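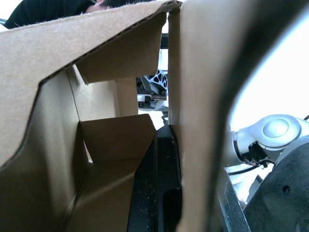 Swap Parcel FAQ

Hi, I'm Loredana, and I run the Dornthorpe yarn swap, the one where a parcel of leftover yarn travels from knitter to knitter through the mail. I get a lot of the same emails, so I've put my answers in one place. If yours isn't on the page, write to me anyway. I like mail!

How does the swap work?

You sign up, I put you in a group of seven, and a parcel starts going around. When it gets to you, take out whatever yarn you want, put in the same amount from your own stash, and send it to the next person on the list. When it comes back to the first person, that round is finished and I shuffle everybody into new groups.

Same amount by what? Weight? Balls?

Weight. We used to go by balls and it got silly (a ball of lace yarn and a ball of super bulky are not the same animal). A kitchen scale is fine. If you're off by a few grams I'm never going to know.

How long can I keep the parcel?

14 days from when it lands on your porch. If you're going on vacation or your kid has the flu, tell the next person and tell me. I can move you down the list, easy.

What does it cost?

Just your own postage, once per round. Joining is free. A full parcel isn't light, so check the price at your post office before you sign up, and please don't ask the next person to chip in.

Can I send acrylic?

Yes! I knit with acrylic all the time and I'll fight for it. The only thing I ask is that you label it. Some people in the swap felt their projects, and they need to know what's wool and what isn't. If you've lost the label and can't tell, write "mystery" on a scrap of paper and tuck it in with the yarn.

What about half-used balls?

Fine, as long as there are at least 40 grams left. Wind it up again so it doesn't turn into spaghetti on the way.

My house has cats. Is that a problem?

Not for most of us, but a few members have allergies, so there's a cat-free group. Tick the spot on the sign-up form. Smoke is different. Yarn from a smoking home can't go in, sorry. The smell gets into everything else in the parcel and it stays there.

What about moths?

Okay, this is the one I'm strict about. Every bit of wool goes in a sealed bag, no exceptions. If you've had moths in your stash in the past year, please sit out until you're sure they're gone. Found something crawling when you opened the parcel? Close it up, put it outside, and email me right away. You're not in trouble.

The parcel never showed up. Now what?

Ask the sender for the tracking number first, then give it a week. Most of them wander in. We've only lost one for good, back in October, and Cosimo Palumbo very kindly started a replacement out of his own closet.

Can I put in needles or patterns?

Needles yes, with the points covered. Printed patterns only if you bought the original and you're giving it up. No photocopies.

Can I join from outside the US?

Not yet. Customs forms for used yarn gave me a headache the one time I tried it. I'd like to have another go if enough people ask, so do send me a note with your country in it.

How do I leave?

Finish your turn, pass the parcel on, and tell me. You can come back any time you like.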